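Takham yarn fair and the open day at the Dultier mill

The fair is held in the old produce hall behind the bus station in Takham. Doors opened at 9:30 and I got there a little before that, which was early enough. Admission is paid at a folding table inside the first set of doors. They stamp your hand and give you a floor plan printed on one side of a sheet. The plan was mostly right, but stand 17 had moved to the back wall next to the restrooms.

The front half of the hall is wool. If you knit sweaters, you could stay there all day. I make small things, mostly toys and baby hats, so I went through it quickly and only stopped at the Kikitz stand, where they sell sock yarn in undyed skeins and will let you unwind a yard or so to look at it. Prices were marked on everything. I bought nothing from them but took the card.

Cotton and cotton blends are in the second half, past the snack bar. There was more milk cotton than I expected. It is soft, a little springy, and good for crochet toys, and the sellers had it sorted by color in open cubbies up to head height. The pale colors were down low. I went through the greens twice, took a few over to the door to see them in daylight, and put the bluish ones back.

Buttons, hooks, ribbon and gift boxes are all in the side room. It was crowded and the aisle is too narrow for two people with bags. The boxes are sold flat or made up. A made-up box costs slightly more and is awkward to carry on a bus.

The mill

Dultier opens its spinning floor to visitors during the fair. You sign up on a clipboard at the admission table and walk over in a group. It takes ten minutes on foot, the last part along a road with no sidewalk. Our group left at 1:00.

The tour starts in the bale store, then goes to carding, then up one flight of stairs to the spinning floor. Only one line was running, and even so it was too loud to hear the guide at the back. They hand out foam earplugs at the stairs. The current machines are numbered in white paint, and we were shown two that were being cleaned, 379 and 406, with the side covers off so that you could see the rollers. The guide answered questions on the landing afterward, where it was quieter.

Winding and banding are on the ground floor. This was the part I liked best. The yarn comes off in loose hanks, gets wound, and then a paper band goes around the middle of each one. Most of the group wanted to know why the same color can look different from one batch to the next. The answer was that the dye is mixed fresh for each lot, so buy everything for one project at the same time and check the lot number on the band.

The mill shop is one room. It takes cards. Seconds are in bins under the window and are sold by weight, and they were picked over by the time we came down.

We were back at the hall by 3:00. I had soup at the snack bar, made one more trip around the cotton, and took the Negi bus to where I was staying. Everything got unpacked on the bed.

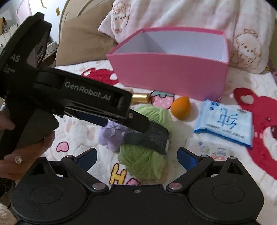
Light green milk cotton, with the pink box open behind it in the second picture. 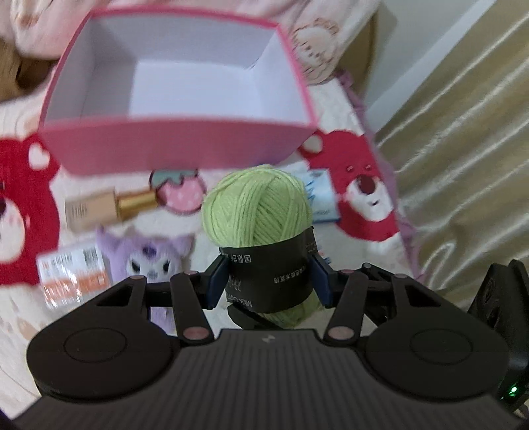 Takham, October

The green looks paler on the bed than it did in the hall. It is for a set of leaves and a small frog, and the box is for mailing the frog when it is finished.

For anyone going next time: bring a bag that closes, and sign up for the mill as soon as you get your hand stamped. The list for the 1:00 group was full well before 11:00. The last bus toward Negi leaves at 6:20 from the far side of the station.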